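Winter tinkering, 2020-07-28

I promised a few of you a look at the old desktop tower I've been fussing over, so here we go. It's a Dell from the back shelf at the Vokham repair room (great heater, terrible kettle), and I've been going through it bit by bit to see what's worth keeping. Side panel off, processor out, and straight into the dusty-fingered fun part!

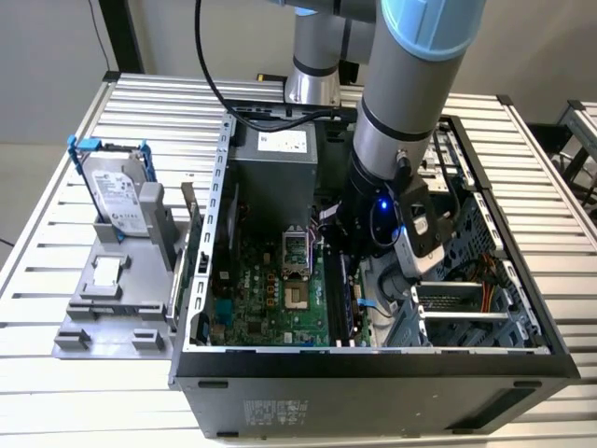
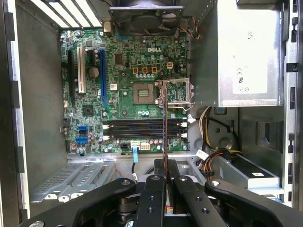 The board says DELL on it, and the processor socket is open with nothing in it in both of these.

I'm a bit soft on boards from this era. They're green, they're crowded, and the people who laid them out gave you room to get a thumb in. You can read the printing without a torch too, or I can on a good day. The newer ones are all black with heatsinks bolted over everything, and I spend half my life hunting for the battery.

A few notes, mostly for me, but you're welcome to them:

**The socket.** Bare contacts scare me silly. I bent a couple on a different machine last November and spent a whole evening with a sewing needle and a magnifier, muttering. These days the plastic cover goes back on as soon as I've finished looking, and cups of tea live on the other bench.

**The memory.** I've got a tub of 6 odd sticks that came in a swap with the Clornton crowd, none of them labelled properly. The plan is to try them one at a time and write the size on a bit of masking tape as I go. If you've ever pushed one in backwards and wondered why it wouldn't seat - same here, check the notch first.

**The battery.** Getting a new one regardless. They cost next to nothing and I'm sick of old machines telling me it's the year dot every time they start up.

**The power supply.** Hinrichs had a tested 275 watt one going, so I've put my name on it as a spare. I don't open the old ones up. Some colours of bravery aren't for me.

**The fan.** Soft brush, then a puff of air with a finger holding the blades still. I used to let them spin because it made a lovely whirring noise, and then I got told off at Grirnbridge and fair enough.

All up I've put 110 dollars into the parts kitty this year, and that's got seven machines as far as a working desktop, which I'm pretty chuffed with. This one would make eight if the memory behaves. If it doesn't, the case is still solid and somebody will want it for a build.

More pics when it's back together. And if anyone has a spare side panel screw or two, the long sort with the knurled head, please sing out - mine have rolled under something again.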